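Regrouting the back hall, or most of it

The back hall runs from the kitchen to the side door, and it is the part of the house that gets walked on the most. We had it tiled the first winter we lived on Brosbridge, with large pale tiles that the shop called Mirness. I still like them. They don't show dust much, they don't scratch, and they make a narrow space look a little wider. What I had stopped liking was the state of the grout.

It started near the side door. There was one joint where the grout had gone sandy, and every time I swept I got a bit more of it in the dustpan. By December there was a groove deep enough to catch the broom. I put it off until after the holidays and then put it off some more.

I don't have much experience with tile. I had done the wall behind a bathroom sink once, and that was it. Floors are harder on the knees but easier in every other way, because the grout doesn't try to fall out while you work.

The first job was getting the old grout out. I bought a hand grout saw at Grewal, the hardware store by the bus depot, and used it for one evening. It works, but it is slow, and I had only finished the two joints by the door when I quit. The next day I went back and got a carbide blade for the oscillating tool. That was much faster. You have to keep it off the tile edges, and I nicked one anyway, close to the baseboard where the shoe rack covers it.

You don't need to go all the way down to the subfloor. I took out two-thirds of the depth wherever the old grout was still hard, and all of it where it was loose. Then I vacuumed, ran an old toothbrush along every joint, and vacuumed again. The second vacuuming picked up nearly as much as the first.

The bag said to dampen the joints before filling them. I used a spray bottle and then wiped up anything that was standing.

For the new grout I picked Cuvska in a dark gray. The old stuff had started out as a light beige and had turned a different shade in every part of the hall, so matching it was hopeless. Dark lines on pale tile are a stronger look than I would normally choose. I brought home the little sample stick and left it on the floor for a week, and after a few days it looked normal to me.

I mixed small batches. The first was too wet and shrank back in the joint overnight, and I had to dig that section out and do it over. After that I aimed for something like thick peanut butter and let it sit for 7 minutes before stirring it again. A full bag is more than a hall needs. I have most of one left, rolled down and taped shut in the garage, and it will probably be a rock by the time I want it.

You push the grout in with the rubber float held at a low angle, working across the joint on a diagonal. If you go along the joint, the edge of the float digs the grout back out. Then you wait, and then you sponge. I changed the water more often than I thought I'd have to. Wring the sponge out until it hardly drips.
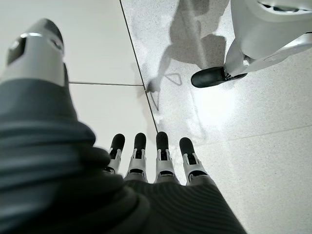
The haze was the part that took longest. A day after sponging there was a gray film over everything, and it came off with a dry microfiber cloth and a lot of rubbing. In the corners I used a haze remover and rinsed twice. I did the last of it at 6 in the morning, before anyone wanted to walk through to the kitchen.

The whole job came to 40 dollars, not counting the oscillating tool, which I already owned. The one quote I got was 300, and he couldn't start for a month.

I still have to seal it. The bag says to wait three days and the sealer says to wait longer, so I'm going with the sealer. I also have the strip under the washing machine to do. The old grout there is still solid and the machine is heavy, and I've left it alone for now.

If you're doing your own, buy two sponges, and get knee pads with a strap that doesn't pinch behind the knee. Mine did, and I ended up kneeling on a folded bath mat.

Contact | Copyright, all rights reserved | Back to top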